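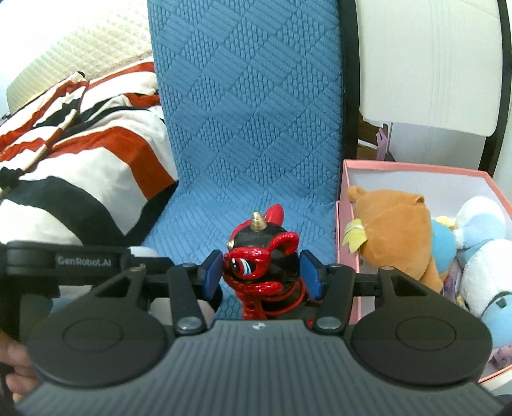
## Saturday, toy pickup, Vellden notes

Back on the tidying question: can a machine clear a kid's stuff off a chair yet? My gut says almost! Hard glossy things like the little horned figurine are the easy end, two pads on the sides and you've got it. Plush is where I get grumpy (floppy, no edges, and they pile up on each other).
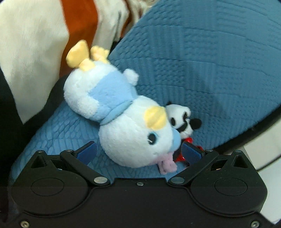

I want the Wirden grasp planner to pick one toy out of a heap and leave its neighbor alone. It has 11 tries per toy, and I'd cut that to 6. Blankets can wait until February.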